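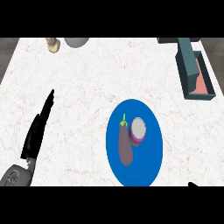 The Vurkelov is a flat steel mandoline with a folding back leg, and I have been using it since July, mostly on vegetables I used to cut with a knife. I make a lot of gratins and a lot of pickles, and in late summer I make more eggplant than anyone in my house wants to eat. Eggplant is a hard test for a slicer. One with the shape of the eggplant on the blue plate, wide and rounded at one end, starts out fitting the runway and then doesn't. On my old plastic slicer I had to halve every one of them lengthwise first. On the Vurkelov I can get most of a medium one through whole, and only the fattest part needs trimming at the side.

I paid $92 for it at Demard, the kitchen store in Salem. That is a lot for a slicer. The plastic one it replaced cost less than a third of that and lasted several years, so I went in expecting to be shown where the money had gone.

What you get

In the box are the body, the hand guard, a julienne insert, a coarser julienne insert, a blade cover and a folded sheet of instructions in very small print. The main blade is straight, set at an angle, and comes out for sharpening if you undo two screws on the underside. The screws are ordinary ones that fit a small screwdriver. I liked that. On my old slicer the blade was molded in, and when it went dull the whole thing was finished.

The whole thing weighs 1475 grams on my kitchen scale with the guard on. It feels heavy coming out of a drawer and about right once it is standing up. The leg has rubber on the bottom and so does the front edge. On a dry counter it stays put. On a damp one it slides, so I keep a folded dish towel under the front.

Setting the thickness

A knob on the right side raises and lowers the runway. It clicks at set points and there are marks printed next to it. The marks do not say millimeters or fractions of an inch, just lines, and it took me a few potatoes to learn which line I wanted for what. The second line is good for gratin. The first line gives cucumber you can nearly read through. The thickest setting is a bit under half an inch, and I use it for eggplant that is going in the oven.

The clicks hold well. I was afraid the knob would creep while I worked, as the one on my old slicer did, and after a full bag of potatoes the last slices were as thick as the first. If you are left-handed the knob is on the wrong side for you. My sister is left-handed and she turned the whole slicer around to set it, then turned it back to cut.

How it cuts

Potatoes: very good. Clean slices, no ragged edge, and very little force needed. Sweet potatoes take more of a push, and I cut them in half across the middle so that they don't rock.

Cucumbers and zucchini: very good at any thickness.

Cabbage: fair. A quarter head goes through fine until the leaves start coming apart, and then the guard can't hold them. I finish the last part with a knife.

Onions: good, if you leave the root end on for the guard to grip.

Tomatoes: poor. A firm plum tomato is all right. A ripe round one gets crushed before the blade breaks the skin. The box shows a tomato, and I think it shouldn't.

Eggplant: good, with a small warning. The skin is tough and the inside is soft, so the start of each stroke catches a little. A quick, steady push works better than a slow one. If you stop halfway you will get a slice with a step in it. I cut off the stem end first and run that end down the blade.

Carrots with the julienne insert: good, though short pieces fall over sideways. The coarse insert makes fries, and they come out square and even. You have to push hard for those and I would not give the job to a child.

The hand guard

This is the weak part. It is a plastic dome with metal pins inside and a spring plunger on top that pushes the food down as it gets shorter. It holds a potato or an onion firmly. It does not hold anything long, so for the first half of a zucchini or an eggplant you are using your bare hand, and then you have to stop and put the guard on. I bought a cut-resistant glove and wear it the whole time now — it was the best thing I did for this slicer and it should come in the box.

The spring also squeaks. I wrote to Lermont, who make the Vurkelov, and asked if it could be oiled. They answered the next morning and said a drop of cooking oil was fine. It helped for a while.

Cleaning

The instructions say hand wash only. I rinse it right away under hot water and go over the runway with a long brush, always away from the blade. Starch dries hard in the groove beside the knob, and if you leave it overnight you will need a toothpick. The guard comes apart in two pieces and those are easy. I have not taken the blade out to clean behind it, and so far I have not needed to.

Beets stained the white plastic of the guard pink. It has faded but it is still there.

Storage

With the leg folded and the cover on it is flat enough for a normal drawer, though at almost 16 inches long it only fits mine on a diagonal. The inserts have no place on the body. They come in a plastic sleeve, and the sleeve split at the corner within weeks, so I keep them in an old eyeglass case. The blade cover is stiff and snaps on with a loud click, and it has never come off in the drawer.

Would I buy it again

Yes, if I were still making this many gratins. For someone who slices a cucumber now and then, a cheap plastic slicer and a glove will do the same work. My rating is 4 out of 5. It would be higher with a better guard. The warranty is 2 years and does not cover the blade. A replacement blade can be ordered from Lermont, but I haven't had to buy one yet and can't say how long it takes to arrive.

Siham Ashour

Search reviews Enter keyword Go

Contact | Copyright Siham Ashour, all rights reserved | Back to top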